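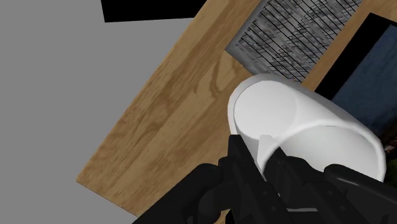
Esden, Saturday, June 17, 2023

Small thread on how we gather examples for Notudach, our learning system for kitchen tasks. All of it in simulation for now.

The gripper's own camera gives the view the policy must learn from. The white cup lies on its side with a finger on either side of it, and the picture is tilted because the wrist is tilted. I do not straighten these.

Our count this morning is 1211 episodes. After filtering we keep 716. The filter is simple: if the cup slips or the arm stops too early, the episode goes to a separate folder. We keep this folder, we may want it in October.

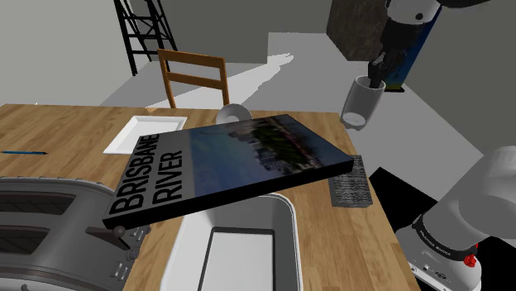 Cup in the fingers, view from the side camera. Toaster, grater and the Brisbane River book share the table with it.

Ryszard Żak asked why so many objects if the task is only the cup. With a clean table the policy learned very quickly and then failed on every other table. So now there are 8 layouts, and I change the wood texture also.

Still not solved: the grater. In the wrist view it can fill a big part of the picture and I suspect the policy uses it as a landmark. Next batch is 200 episodes with the grater moved each time.

Format is the same as in Drullimska, so old loaders should work. Write me if they do not.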